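Inicio Programa Apuntes Prácticas Buscar

Tema 6. Cuando el modelo culpa al objeto
Apuntes de Carola Harms, entregados el 5 de octubre

El informe de Ternard sobre la tarea «ordenar el estante» habla de un 69 % de agarres correctos y atribuye el resto a «objetos difíciles». Conviene desconfiar de esa expresión. Un objeto difícil es muchas veces un objeto sobre el que no se midió bien.

Lo que sabemos del fallo: el brazo entrenado con los datos de Swai cerró los dedos unos 2 cm antes de llegar a la taza, avanzó ya cerrado y la tiró con su platillo. El registro marcó «agarre completado». El programa daba por bueno cualquier cierre sin error de motor, y cerrar en el aire no produce ningún error de motor.

Ternard repitió la prueba con otra taza, obtuvo el mismo golpe y concluyó que la cerámica resbala. No veo cómo. Para resbalar hay que haber tocado.

Hipótesis que sí merecen trabajo:

a) Apertura mal estimada. La distancia entre dedos se calcula con los marcadores cuadrados que llevan encima. Si uno queda tapado o en sombra, el sistema Zurkutance rellena el hueco con el último valor válido y no avisa.

b) Desfase entre la imagen y la pose de la mano. En Flullent encontraron uno en abril, en otra herramienta. Puede ser el mismo o no; pidan los registros antes de citarlo.

c) Una etiqueta de éxito que no mira el objeto. Esto no es hipótesis, está en el código.

Sobre seguridad, el informe dedica 2 líneas a decir que no hubo riesgo. Con una taza, de acuerdo. El mismo brazo seguía moviéndose después del golpe porque nadie le había definido una parada por contacto inesperado.
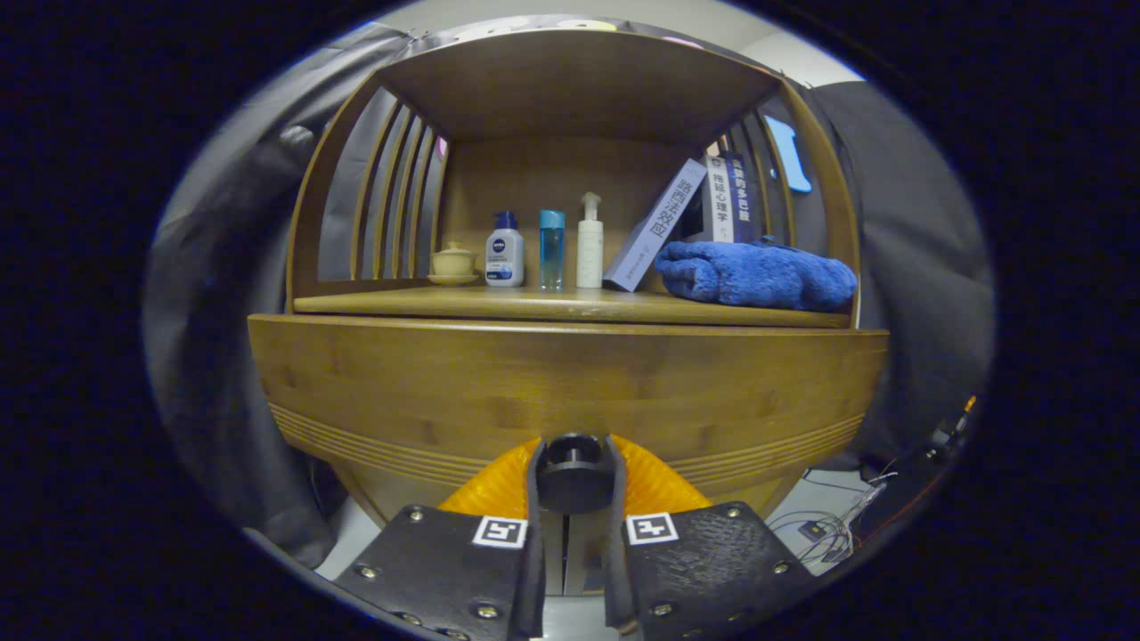

Tiempo de lectura: 2 min

Taza con tapa, frascos, libros y toalla en un solo estante, con los dos marcadores de los dedos a la vista. Para la práctica, escriban qué señal distinguiría un agarre de un cierre en vacío en cada uno de esos objetos. «La cámara lo vería» no se acepta como respuesta.

Relacionados
Tema 5. Calibración y sus excusas
Tema 7. Paradas por contacto
Práctica: leer un registro de errores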